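Water, bins and lockers: frequently asked questions
Tunstall building, shared workroom
Last updated 21 September 2019

Who do I tell when the water runs out?
You don't need to tell anyone if there is a full jug in the room. Change it yourself and write the date on the sheet. If there are none left, email the Cedis front desk before noon and they will add it to the next order.

How do I change the jug?
Switch the dispenser off at the wall. Lift the old jug straight up, wipe the top of the dispenser with a clean cloth, take the cap off the new one and turn it over in one movement. Wait for the bubbles to stop, then switch back on. A full jug is heavy, so ask for help if you need it.

Where are the spares kept?
On the floor beside the dispenser by the window. Further stock is in the Pakero store on the ground floor.

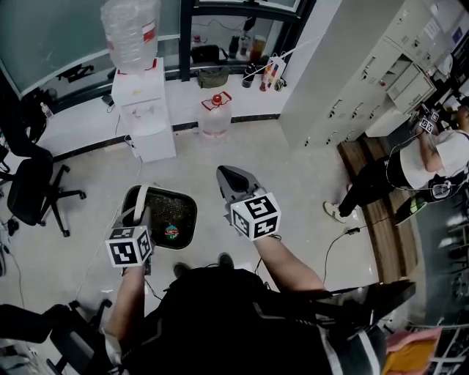 Empty jugs go back to the store as well. We pay a deposit on each one, so please don't put them out with the recycling.

How long does the hot water take?
Allow 10 minutes after switching on.

When are the bins emptied?
Every evening. Liners are changed at the same time. If a bin fills up during the day, tie the liner and take it down to the yard. New liners are in the cleaning cupboard, in rolls of 20.

Can I put liquids in the bin?
No. Pour drinks away in the kitchen sink first.

Can I leave things on the window sill?
During the day, yes. Bags, bottles and snacks are fine there as long as the window can still be opened.
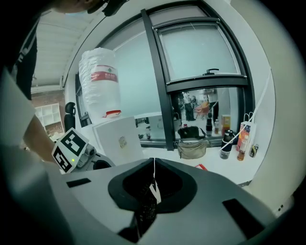
Anything left overnight may be moved to the lost property box at the front desk. Food is thrown away and bags are kept until the end of the month.

How do I get a locker?
Fill in the form on the Datex page. There is a £5 deposit for the key, which you get back when you return it. All lockers were rekeyed in February, so keys from before then no longer work.

Can I keep food in my locker?
Sealed packets only.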